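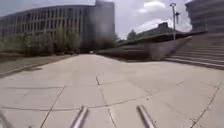 户外小车跑着跑着突然停住,十有八九先怪程序,我劝你先拿一把内六角扳手!

我自己做的轮式小车叫Yuan,车头有两根往前伸的金属杆,九月份在水泥广场上跑直线,过了一道板缝之后就开始往右偏,再往前走一截,急停自己跳了。重启,又走,又跳。我和Mingxuan Fu蹲在地上翻了半天日志,越翻越糊涂,最后是他伸手晃了一下前架,咔哒一声,右边那颗固定螺丝松了两圈多。前架一抖,急停开关的线就跟着扯,接触时断时续,控制器当然以为有人按了急停。

修起来特别简单,下面几招是那次之后攒的,在自家工作台上都能做。

一、螺丝先除油再上胶。用酒精把螺纹擦干净,晾透,点一滴中等强度的螺纹胶就够。别用高强度的,以后拆起来要命(我拧花过一颗,真心疼)。上完胶放一晚再出门。

二、画防松线。油漆笔从螺丝头一直画到底座,细细一道。出门前扫一眼,线错开了就是松了。这招便宜得离谱,效果好得让人想给家里每把椅子都画上!

三、急停线留余量。插头后面留一个小弯,扎带固定在离插头5厘米的地方,扎带不要勒死。线不能跨在两个会相对活动的零件上,我原来就是这么走的,活该。

四、杆头要圆。外伸的金属杆端头用锉刀倒圆,再用细砂纸过一遍,手摸上去不刮才行。小腿碰过一次方头管子的人都懂。

五、测试先慢后快。水泥板有接缝,也有裂纹,轮子压过去车身会颠。先用最低速过缝,来回走20趟,停下来看防松线,再提速。有台阶的地方,人站在台阶和车之间靠边的位置,遥控器拿在手里,别揣兜里。

六、急停跳了,不要急着复位!先断电,再晃线、晃架子、看插头。绝对不要为了“先跑完这一趟”把急停短接。Darlene Ross在Plestden那边的工作间里试过一回,车直接冲进灌木丛,幸好只断了一个支架。她现在比谁都爱讲这件事。

补充一个小工具:Hilutow的短柄内六角套装,2.5毫米那把特别顺手,前架后面那个别扭的角落刚好伸得进去。Arker的也用过,柄长了点,得斜着拧,容易滑牙。

还有读者问螺纹胶能不能用指甲油代替。临时应付可以,我拿红色的试过,顺便还能当防松线看,颠久了会碎成渣,回家记得换掉。塑料件上别乱涂螺纹胶,有些塑料沾了会开裂,改用防松螺母更稳妥。

联系我们 | 投稿与勘误 | 版权所有,转载请注明出处 | 返回顶部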